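Subject: Re: [sarnel-readers] Which edition of the Sarnel crime novels are we using?

List,

Replying to the thread on page references. The earlier message is quoted in part, with my answers after each point.

> The reading schedule for the second book gives page ranges that don't match my copy. My chapter 7 starts well after the page listed. Is there a second edition, or has the schedule been put together from the e-book?

Both exist. The schedule follows the Wovano paperback. The Ciditz reissue is set in larger type with wider margins, so its page numbers run ahead by 40 at the end of the book and by less at the start. The offset is not constant and can't be corrected by adding a fixed number. Please cite by chapter and section break from now on. I will change the schedule to match.

The e-book has no fixed pages. Its location numbers depend on the file, and the file was replaced in May, so locations noted before then may be off as well.

> Also, the Ciditz copy seems to be missing the short scene at the ferry terminal. Is that a printing fault?

It is a cut. The copyright page of the reissue reads "text revised," with no list of changes. I compared the two printings for the first half of the book and found these differences:

- The ferry terminal scene is gone. One line of its dialogue has been moved to the start of the next chapter.
- The inspector's phone call in chapter 7 is now reported in narration. In the Wovano text it is given in full.
- The spelling of Işık is correct throughout. The Wovano text drops the cedilla and prints dotted letters in several places, so searching for the name in older notes will miss some mentions.

I have not finished the second half. If anyone has already compared it, please post the results so the work isn't repeated.
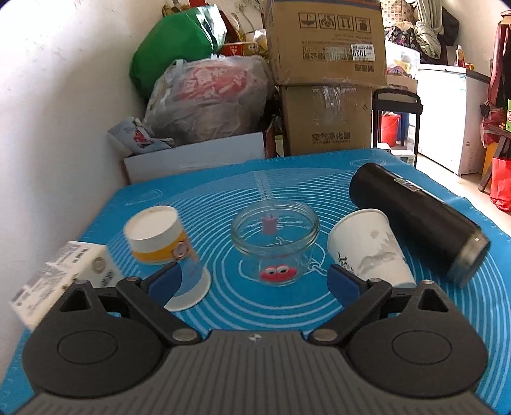
A reply from Wilhelmsburg, sent off list and passed on with permission, makes the point that the missing scene is the only place where the timetable is mentioned, and that a reader of the Ciditz text has no fair chance of working out the alibi before the last chapter. I agree with the first part. On the second, the timetable is implied again when the ticket stub is found, though it takes close reading to see it.

For the discussion, this means two things. Posts about the alibi should say which text the poster has read. Spoiler spacing should stay in place for the ferry material, even for members who have finished the reissue.

> Should those of us with the wrong copy buy the other one?

No. Neither is wrong. The Wovano paperback is out of print and used copies are overpriced. The cut scene is short, and members with the older text can summarize it on the list under the subject line "Ferry." Please don't post scans.

The chapter split for book 2 stays as it was. The schedule with section references will go in the files area under "June 2025," replacing the current one.

List admin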